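March 11, 2025

Registration for the June swim is open, so I'm putting what I know in one place. I've had the same four or five questions by text since the weekend and my thumbs are tired.

The swim raises money for the family rooms at Grillholm, the guest house across the road from the transplant unit. If you've never had to use it, it's a plain building with a shared kitchen and small bedrooms. My brother's wife stayed there for most of a winter while he waited on a liver. She paid very little and the rest came out of events like this one. That's how I got involved, and it's my sixth year.

Last year we brought in $3768 after the pool rental was paid. Most of that went to new mattresses and a second dryer. The first dryer is still running but it takes two cycles to do towels. This year the money goes to the kitchen, mainly the stove, which has one burner that won't light and one that only does high.

## How it works

You sign up alone or as a team of up to four. You swim as many lengths as you want in two hours, and people sponsor you by the length or with a flat amount. Flat is easier. Two years ago Wojciech Sikora had an uncle sponsor him a dollar a length, figuring he'd do 20 or so. He did 111. The uncle paid up but he has switched to flat.

You can use any stroke. You can walk the shallow lanes if you don't swim, and it counts the same. Kids under 12 need an adult in the water with them. Fins are fine, paddles are not, and that's the pool's rule, not ours.

Teresa Duda has the sign-up sheets and is also taking names by email. Iwona Jabłońska is doing the lane schedule again. Please tell her your real pace. Last year three people in the fast lane were not fast and it got crowded at the wall.

## If you've had surgery

A few of our swimmers are recipients or living donors. Please check with your own clinic before you sign up, even if you swam last year. Krystyna Ostrowski donated part of her liver and her team wanted her fully healed and cleared first, so the first year she sat on the deck and kept the lap cards. She swam the next time. We can always use someone on the cards.

## Money

Cash, check, or the online page. The goal for the online page is $950, and it passed $300 before I had told anyone but my family, so I may have set it low. Checks should be made out to Grillholm and not to me. I had to mail two of them back last June.

Receipts go out by mail. If you moved, send me the new address.

## Shirts

Shirts are included if you sign up before the end of the month. Jadwiga Dudek is placing the order and needs sizes, including kids' sizes, which people forget to send. After two years of gray we're switching to purple. I wanted navy and was outvoted. The closest thing I can compare it to is the spots on the pink fuzzy thing in the office. The lettering will be white, same as before, with the lane sponsors on the back.
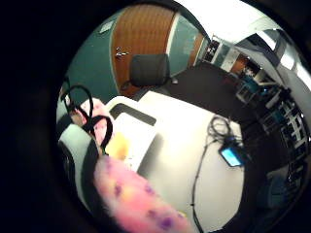
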